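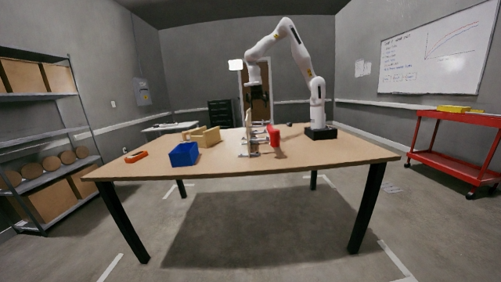 Section 3. Setting Up Your Sponsor Account and Writing Your First Letter

3.1 Before you begin

Have the following ready:

Your welcome packet, with the sponsor number printed on the cover letter
The name and reference code of your sponsored friend, shown on the profile card
An e-mail address that you check regularly
A bank account or payment card in your own name

Sponsors who enrolled through a parish, school or workplace group should confirm with the group coordinator whether an account has already been opened. Duplicate accounts delay the first contribution and must be merged by the Sponsor Services office.

3.2 Activating the account

1. Go to the Jinora sponsor portal and select Activate My Sponsorship.

2. Enter the sponsor number without spaces or hyphens.

3. Enter your e-mail address. A confirmation message will be sent to it. Open the message and select the link.

4. Choose a password and re-enter it when asked.

5. Select your country of residence and preferred language for correspondence.

6. Review the name and reference code displayed on the screen. If they do not match your profile card, stop and contact Sponsor Services. Do not continue with step 7.

7. Select Confirm.

Note: Married couples and households may share one account. Enter both names in the Household field exactly as they should appear on letters.

3.3 Arranging your monthly contribution

1. From the main menu, select Giving, then Payment Method.

2. Choose Bank Transfer or Card.

3. Enter the account details and select Save.

4. Choose a withdrawal date. The date may be changed once per calendar quarter.

5. To add a birthday or holiday gift, select Additional Gifts and enter an amount of up to $200. The gift is passed to the program office in full and is used for items chosen by the family together with local staff.

Caution: Do not send cash, checks or gift cards by mail to a sponsored friend or family. Items of this kind cannot be traced and may place the family at risk.

Contributions entered after the monthly closing are applied to the following month. The annual giving statement becomes available under Giving, then Statements.

3.4 Writing your first letter

Letters may be sent through the portal or by mail. Letters sent through the portal are limited to 800 words, including the greeting. Handwritten letters should be no longer than two pages and should be written on one side of the paper only.

1. Select Letters, then Write a Letter.

2. Begin with a greeting that uses the first name of your sponsored friend.

3. Type the letter. Use short sentences and avoid idioms, as most letters are translated before delivery.

4. Attach photographs if you wish. Each letter may carry no more than 3 photographs.

5. Select Preview and read the letter through.

6. Select Send. The status will change to Received when the letter reaches the program office.

Suitable subjects include family, work, school, pets, weather, meals and local celebrations. Sponsors are asked not to discuss the cost of possessions, and not to promise visits or gifts that have not been approved.

Caution: Do not include your home address, telephone number or social media details in any letter. Letters containing this information will be returned to you for correction.

Note: Please allow up to 56 days for a reply. Replies from the Woltora and Rokum program areas may take longer during the rainy season, when some roads are closed to staff vehicles. A second letter may be sent before the first reply arrives.

3.5 Receiving letters

Original letters are mailed to the address on the account. A scanned copy and its translation are placed under Letters, then Inbox. Sponsors of younger children may receive a drawing, or a letter written by a parent or guardian on the child's behalf.

To correct a translation, open the letter, select Report a Problem, and describe the passage concerned. The translation desk, supervised by Guangming Cheng, will review the original and post a revised version where needed.

3.6 Changes to the sponsorship

A sponsored friend may leave the program after finishing school, moving away or finding employment. In each case you will be notified in writing and offered a final letter. Final letters must be submitted within the period stated in the notice.

To change your address or payment details, see Section 4. To register for a sponsor visit, see Section 6 and complete the Hendricks background check form before making any travel arrangements.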